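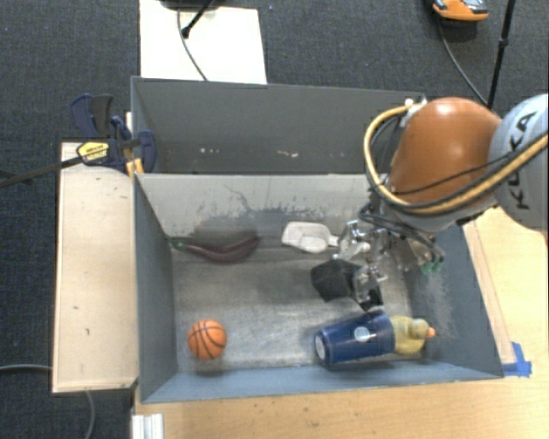 The Descombe Accordion Club had 30 members on paper and two who could play, and on the night of the spring dance both of them were stuck on the wrong side of the river.

Analyn Samonte heard this from the bar phone at ten past six. She put the receiver down, looked at the hall full of people in good shoes, and felt the most wonderful fizz go up her back, the kind she used to get before diving off the high board.

"The bridge is shut," she told Tadeusz Szewczyk, who was on his knees taping down a cable. "They're in Odum with the car and the accordions and they can't get over."

"So we cancel," said Tadeusz.

"So we play!"

He sat back on his heels. He was seventy-four and had owned an accordion for sixty of those years, a red Cieślak with mother-of-pearl keys that his uncle had carried home on a train. He came to every meeting. He polished the thing, he talked about it beautifully, and in all the time Analyn had known him he had never once opened the bellows in front of another person.

"I know four tunes," he said.

"Four is loads! We'll play them slow and then we'll play them fast, and that's eight."

"And you?"

"I've got the drum from the school parade. And I can shout."

He looked at her for a long while. Then he went out to his van, and she honestly thought he might start it up and drive home, and she stood at the window with her fingers crossed behind her back like a child. But the side door slid open, and there he was in the yellow light, lifting the case out with both arms the way you'd lift a sleeping dog.

They started with the waltz. It was terrible for the first eight bars, wheezy and late, and Analyn hit the drum in places where no drum should ever be hit. Somebody laughed near the coats. Tadeusz shut his eyes. And then his left hand found the bass, oh, and it came rolling out from under the tune like a big warm wave, and the floorboards hummed with it, and old Mrs. Ateck grabbed the boy from the bakery and swung him clean off his feet!

After that there was no stopping any of them. They did the polka. They did the one about the miller's daughter, and the whole room knew the words, even the rude verse. They did a slow sad thing with no name that his uncle had taught him, and Analyn put her sticks down for that one and just listened.

At half past nine the hall doors banged and in came the two real players, soaked to the knees, with an accordion each on their backs. They had walked the long way, by the weir.

"Are we too late?" one of them asked.

Tadeusz didn't hear. He was already counting in the waltz again, fast this time, and grinning, and Analyn raised both sticks over her head and came down on the one.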